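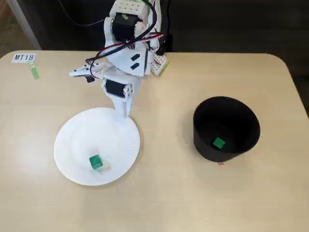 TRALLNESS, September – The Trallness Public Library will open its new Saturday-style soup and story suppers to the whole town this fall, with a shared meal, a read-aloud and a long evening of local cooking lore on the menu. The suppers grew out of the Grurton Recipe Project, which has spent the past 11 months gathering handwritten recipe cards from kitchens all over the valley, and we could not be happier with what came in.

In all, residents handed over 1,606 cards. Many are stained, some are in pencil so faint that our staff had to read them under a desk lamp, and one is written on the back of a feed store receipt. There are 49 versions of potato soup alone (yes, we plan to cook a good number of them!). A few families gave us three generations of the same recipe, and you can watch the lard turn into butter and the butter turn into olive oil.

Every card has now been scanned and sorted, and the originals have gone back to their families. The full collection can be browsed at the library's front desk, and a printed book of favorites is being put together with Jeon Press, a small print shop on Mill Street that has done our summer reading posters for years. Jeon is keeping the original spellings in the book, so expect "choclate" and "brocoli" right where the cooks put them.

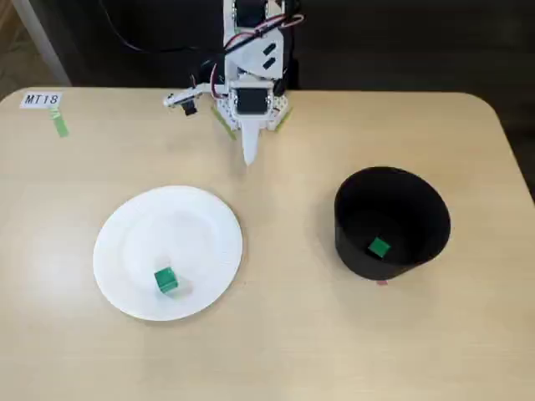 What to expect at the suppers

Doors open at 5:30 p.m. and the food comes out at 6. Each supper is built on a handful of cards from one part of the valley, starting with the farms along Troltano Creek. That first menu has a split pea soup, a skillet cornbread with no sugar in it, pickled beets and a vinegar pie that surprised everyone at our test dinner – it tastes a lot like lemon.

After the meal, anyone who likes can stand up and read a card aloud, along with whatever story goes with it. There is no sign-up for reading and no time limit within reason. Children are welcome to read too, and there will be blank cards and pens on hand for people who want to write down a dish before it slips away.
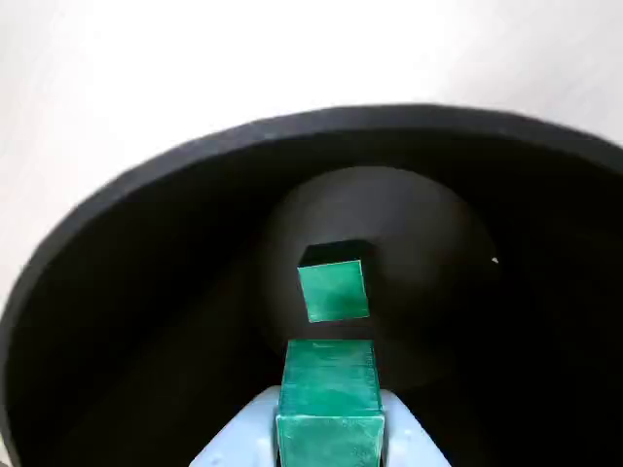

We are still taking cards for a second round, and we would especially love more breads, canning notes and holiday candy. Bring them to the front desk any time the library is open. Staff can scan a card while you wait and hand it right back.

Each supper seats 30, and places are free but need to be reserved at the desk or by phone. If you have a food allergy, please mention it when you reserve so the kitchen can plan for it. The meeting room entrance on the parking lot side has a ramp, and large-print copies of the evening's recipes will be set out by the door.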